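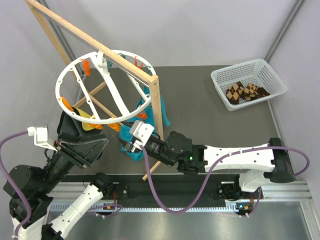
Going into a second winter with no dryer – share your setups!

5 min read

sibel_ekinci
21 September 2023

Hi all! Sibel Ekinci again, the one who wouldn't shut up last year about wool socks. Our dryer died two winters ago, we kept meaning to replace it, and then somewhere around January I noticed I liked the clothes better without it. Towels are the exception (more on that below). So we're going for a second winter and I want to hear what everybody else does, especially if you're in a small place.

Ours is a 600 square foot apartment in Ivville, top floor, electric baseboards, one decent window in the bedroom and a terrible one in the kitchen. Two adults, one kid who plays hockey.

What I do now:

Small stuff goes on a round hanging rack with clips. Socks, underwear, the kid's mittens, dishcloths. I can't say enough good things about the round ones! You can turn it as you go so you never have to reach across, and when it's full you carry the whole thing to a warmer room in one trip.

Shirts go on hangers straight out of the washer, top button done up, on the shower rod. I stopped ironing completely.

Pants hang upside down by the cuffs. The weight of the waistband pulls the creases out.

Sheets go over the bedroom door, folded in half, and I flip them before supper. Ugly but it works.

Towels I still haven't solved. They come off the door like roofing shingles. Ideas very welcome.

bluffcreek_dan

Towels: shake them hard before you hang them, like you're trying to crack a whip, and shake them again when they're dry. Then cut your detergent in half. Most of that crunch is leftover soap. I did a rinse with nothing in it and the water came out cloudy, which was a little embarrassing.

Also skip the fabric softener. It makes them feel nice and then they won't soak up anything.

hagos_abera

Great thread. I'm on my fourth winter and I'd add one thing to the list, which is an extra spin. My washer goes up to 1,000 rpm and I run the spin twice on anything heavy. Jeans that used to hang from Sunday until Tuesday are ready the next morning. It costs almost nothing compared to running heat through a drum.

For the hockey gear, get it up high. Warm air is at the ceiling and we all put our racks on the floor where it's coldest. I have a pulley rack over the stairwell and I'm a little bit in love with it.

marthas_porch

I'm going to be the grump here. I tried this for one winter in a basement unit and ended up with mold behind the dresser. The humidity was sitting at 78 percent when I finally bought a meter. All that water in your jeans goes into the room, and from the room it goes into your walls. I don't think people should be told it's all upside, especially in an apartment with one good window.

sibel_ekinci

That's fair, Martha, and I should have put it in the first post. I do open the bedroom window wide for ten minutes after I hang a load, and again before bed. We haven't had a problem but we're on the top floor and it's dry up here, my lips are cracked from November on. In a basement I would think hard about it.

Dan – half detergent, I'm trying it tonight!

hagos_abera

Agree with Martha on basements, disagree that it's a general problem. Cold winter air holds very little moisture once you bring it in and warm it up, so in a lot of houses a load of laundry is doing the job of a humidifier. Get a cheap meter before you decide anything. Under 50 percent I hang whatever I want. Over 60 I wait or I run a fan by the window.

marthas_porch

Hagos, I'd still say over 50 is where I'd stop, with old windows. If you have water running down the glass in the morning it doesn't matter what the meter says. But yes, meter first. I wish I'd had one in October and not in March.

pinwheel_jo

Knitter here, so my whole house is wet wool. A few things for the sweater people:

1. Roll it in a towel and stand on the towel. Both feet. Move along the roll like you're stomping grapes. You will get out far more water than you'd ever get by squeezing.

2. Never hang a wet sweater. Flat, on a mesh screen if you can find one, and turn it over halfway.

3. Socks are fine hanging, but clip them at the toe. Clip the cuff and you get a little pinched ear that sits on your shin all day.

I use the Skatilier wool wash, the unscented one, but I've also used plain baby shampoo and my Lévesque sweaters don't seem to know the difference.

bluffcreek_dan

Clip at the toe?? I've been a cuff man my entire life. My thinking was that the cuff is thicker and dries slower so it should be up where the air is.

pinwheel_jo

Water runs down though! If the cuff is at the bottom the wet all ends up in the cuff, I grant you that. But it also hangs open, so air gets in. Try one of each and report back.

two_left_mitts

Long time reader. We bought a Geterora heated rack last year, the folding kind with warm bars, and I have mixed feelings. Things dry in a stripe where they touch the bar and stay damp in between unless you keep moving them. Throwing a sheet over the top to hold the heat in helped a lot. Would I buy it again? Maybe, if it was on sale. For socks and mittens we went back to a plain round rack on a hook by the furnace and that's faster.

sibel_ekinci

Oh that's useful, I had one of those in my cart. Does it fold flat enough to go behind a door? Storage is the real fight here.

two_left_mitts

Behind a door, yes. Under a bed, no, the feet stick out.

bluffcreek_dan

Sock report. I did 2 pairs, one sock up and one sock down in each, hung them after supper. By breakfast the toe-clipped ones were dry and the others had a damp toe. I don't like it but Jo gets this one. I'm still doing my work socks by the cuff out of spite.

sibel_ekinci

Towel report from me too! Half detergent, extra spin, whip crack, and they are softer. I wouldn't call them fluffy. My daughter says they feel like a hotel towel from a bad hotel, up from "sidewalk" last week. I'll take it.

Next question for anybody still reading: goalie pads. Where do you put them?

hagos_abera

Top of the stairs, straps undone, small fan on low. And crack a window, for your own sake.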